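What Is a Trade Deficit?

Countries buy things from each other. Goods sold to another country are called exports. Goods bought from another country are called imports.

Suppose the island of Bamano sells fruit to the island of Grellel and earns 27 coins. In the same year, Bamano buys tools from Grellel and pays 33 coins. Bamano has spent 6 coins more than it earned. This gap is called a trade deficit. Grellel has the opposite - a trade surplus of 6 coins.
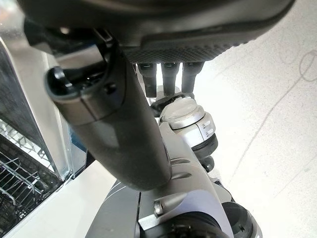

Three dark gray robotic fingers under a robotic hand.

A deficit is not always a bad sign. If Bamano uses the tools to grow more fruit, it may sell more next year. If the gap stays open for many years, Bamano may have to borrow coins or sell things it owns to pay for it.

Governments can respond in different ways. One is a tariff, a tax on imports. A tariff makes imported tools cost more, so people may buy fewer of them. Grellel might then put a tariff on fruit.

Words to know
Export: something sold to another country
Import: something bought from another country
Tariff: a tax on imports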